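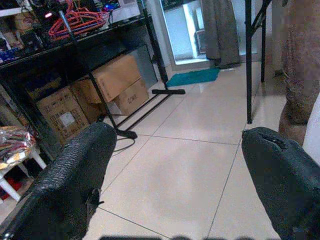 Flatport Student Robotics Club Opens Its Home Helper Project to New Members

FLATPORT – The Flatport Student Robotics Club is pleased to announce that its home helper project, named Grimix, will accept new members from December. Students of the upper grades and first-year college students can apply, also without any experience in programming.

The Grimix team teaches a robot arm to do small jobs in a living room. During this term the students recorded 247 practice runs, and 119 of them were good enough to use for training. The goal for the next term is 2,000 runs.

"We learned that a normal room is much more difficult than a laboratory table," said Mwende Chege, the team leader. "Every home has its own furniture and its own habits, and the robot must manage with all of it."
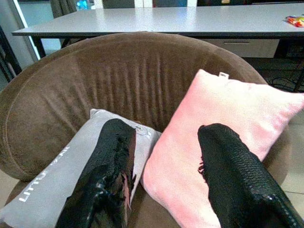
Soft objects are the main subject of the work at present. A cushion changes its form when the gripper pushes on it, and the students must decide how strong the fingers should close. The round brown armchair is a good place for this exercise – the gray cushion lies tilted in it and the pink one stands more upright, so each needs a different approach. Erasto Mfaume, the club's mentor, asks the students to write down also the attempts which failed.

The project receives parts and advice from Sevton, a local supplier. Membership costs 100 dollars per term, and the club can reduce this fee on request.

Applications are open now at the club office. For questions from the press, please contact Itzel Tapia, Flatport Student Robotics Club.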